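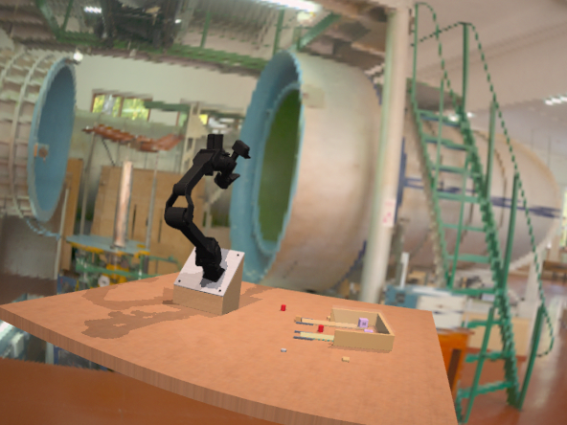

How to oil a tired wooden table

Posted 9 Jun 2022 by Eustaquio Becerra

I love this job. There are few things in the house you can do in a weekend that change a room so much for so little money, and a tabletop is flat, so gravity is on your side for once! If yours has gone grey and thirsty, with pale rings from mugs and that rough feel when you run your palm over it, it's a very good candidate for oil.

First, find out what is on it now. Put a drop of water somewhere near the edge and wait 4 minutes. If the drop sinks in and leaves a dark spot, the old finish is more or less gone and you can carry on. If it sits there as a bead, there's still varnish or wax on the wood and that has to come off before any oil will go in. Wax lifts with white spirit and an old towel. Varnish needs a scraper, or a lot of patience with coarse paper.

What you need

Sandpaper in 120, 180 and 240 grit
A cork block
Hard wax oil (I used a small tin of Varov, the clear one)
Lint-free cotton cloths, more than you think
A white nylon pad
Gloves, and a bucket of water for the used cloths

Check for veneer

Look at the edge before you sand anything. On solid wood the grain lines on top carry on over the side. On veneer you'll often find a thin line all the way round where the top sheet has been glued down. You can still oil a veneered table, but skip the 120 and go very gently with the 180. I went straight through a corner of my aunt's sideboard in Drelmont once and I still feel bad when I visit.

Sanding

Always go with the grain. Always! Scratches across it hide while the wood is dry and then jump out the second the oil touches them. Start with 120, keep the block flat and overlap your strokes by half. Don't lean on the edges, they round over faster than you'd believe.

Vacuum, then wipe the top with a barely damp cloth. The fibres will stand up a bit and feel furry. Let it dry fully, then do the 180 and finish with the 240. Stop there. Going finer closes up the surface and the oil just slides about on top.

Oiling

Stir the tin, don't shake it. Pour out a puddle the size of a biscuit and spread it with the nylon pad, working it in with the grain until the wood looks evenly dark. This is the best bit of the whole job, all the colour comes up at once and you'll want to fetch someone to look.

Leave it for as long as the tin says, then wipe off everything that hasn't soaked in. Get down low and look across the top towards a window. Shiny patches are oil you've missed, and they'll go sticky if you leave them.

Put the used cloths straight in the bucket of water. Oily rags can heat up and catch fire by themselves, so don't scrunch them up in the bin.

Second coat the next day, thinner than the first. Mine had a third in March, just at the end where we eat.

Keep hot pans off it for a couple of weeks, and mop up spills quickly while the oil hardens.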